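仓储超市悄悄改了退货规矩，附近居民先是不信，然后去排队

（本报讯）从七月起，在Zasoser会员店买回家又后悔的东西，得在10天之内送回来。过去的期限没有写在任何地方，店员的说法是“看着办”，顾客的理解是“永远”。

新规贴在服务台左手边的柱子上，A4纸，字号不大，和一张寻找儿童水壶的启事挨着。头一个星期，多数人是在队伍里站到柱子跟前才读到的，读完又回头看看自己推车里那台去年夏天的风扇。

店方给出的理由写得很客气：“为更好地服务广大会员”。会员们对这句话并不陌生，上回见到它是停车开始收费的时候，再上回是试吃的小纸杯换成更小的小纸杯的时候。

记者在服务台拿到一份说明，正反两面，列出6类不再接受退货的商品，包括拆封的床品、已充值的卡、季节性装饰，以及“有明显使用痕迹的炊具”。何为明显，说明上没有讲。星期三下午，一位女士带来一口Løken牌的铸铁锅，坚持说锅底那圈颜色出厂就有。店员用指甲刮了刮，叫来主管，主管也刮了刮。锅最后还是跟着女士回了家，据她说，当晚炖了排骨，味道不错。

也有人觉得早该这样。一位住在后街的老先生说，他在这家店办卡多年，从没退过东西，倒是每次结账都要等前面的人退完。他特别提到一棵圣诞树，说自己亲眼看着它在一月份被退了回来，针叶掉了一路，从入口一直掉到冷冻食品区。问他当时有没有跟店里反映，他说反映了，店里给了他一张鸡蛋优惠券。
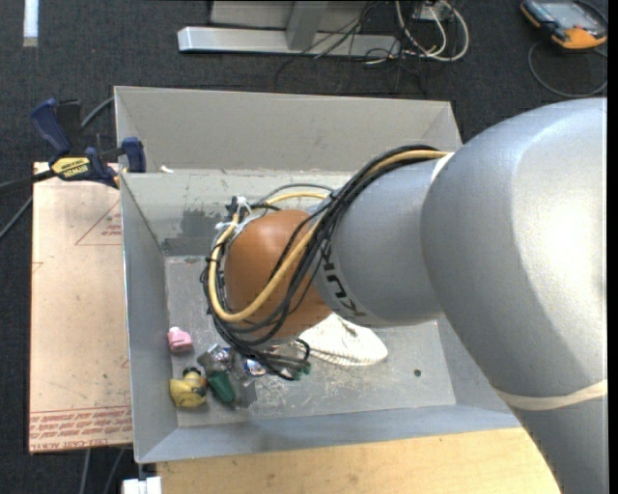

按照规定，过了期限的商品并非全无出路。说明的背面有一段小字，写着可以申请“会员关怀处理”，填表，附小票，由店方在两周内答复，结果可能是换货、折价，或者“致以歉意”。截至发稿时，记者问到的人里还没有谁收到过前两种。

小票成了眼下最抢手的东西。这家店的小票用热敏纸，放在钱包里过一个夏天，字就淡得像没买过一样。服务台提供补打，每张收2元，要报得出购买日期。一位先生报了三个日期都不对，第四个对上了，打出来的却是一箱他坚称从未见过的猫砂。他家里没有猫。店员建议他回去问问太太。

线上的规矩又是另一套。在Zasoser的手机应用里下单，期限从签收那一刻算起；选择自提的，从到货短信发出时算起，不管短信有没有人看。记者试着在应用里找退货入口，依次经过“我的”“更多”“更多服务”和一段请你给应用打分的画面，最后到达一个写着“请前往门店办理”的页面。

隔一条马路的Uleo生活馆反应很快，当周就在门口摆出立牌：“我们还是老样子”。至于老样子是什么样子，立牌没有展开，店员翻了翻手册，说是7天，比对面的新规还短，不过一直都这么短，所以不算变。立牌效果据说相当好，周末停车场排到了公交站，其中不少人是去对面停不下才拐过来的。

小区业主群里，讨论在头两天达到高潮，单日消息303条。开头是在谈消费者权益，中间拐到了哪家店的烤鸡更咸，后来有人转让一张没用过的充气床，标价比原价还高出几块，说明里写着“已过退货期，故忍痛割爱”。有人问能不能先试睡。群主随后开启了全员禁言，第二天早上才解除，解除之后第一条消息是问充气床还在不在。

也有动脑筋的。住户之间很快有了一种新的互助方式：谁家买回来发现不合适，先拍张照片在楼里问一圈，问到第三天还没人要，再去退。据说如此成交的包括一台Varatis牌的除湿机、两把折叠椅和一大桶谁也说不清用途的椰子油。椰子油换过几次主人，目前停在二单元，现任主人表示打算拿它擦门轴。

对服务台的员工来说，日子也没有像预想的那样清闲下来。以前是来了就退，手脚快的话一两分钟一位；如今每位都要查日期、看痕迹、解释纸上的字，再听一遍顾客与这件商品相处的经过。一名店员说，她现在知道了很多家庭的装修进度，还有一对夫妻为什么不再露营。她不方便细说，但说那顶帐篷确实只用过一次。

店方表示，新规将试行到年底，其间欢迎会员提出意见。意见箱设在出口处，靠近轮胎柜台，箱口塞着几张优惠券和一个冰淇淋勺。钥匙由哪个部门保管，服务台说是行政，行政说是服务台，双方都答应再问问。

记者离开时，队伍里有人正把一只电饭锅的塑料膜一点一点贴回去，贴得很仔细，边角还用指甲压平了。旁边的人看了一会儿，问他里面煮过没有。他说就煮过一回，粥。

服务台办理退货的时间为每天上午九点至晚上八点，午间照常。请带好会员卡和小票。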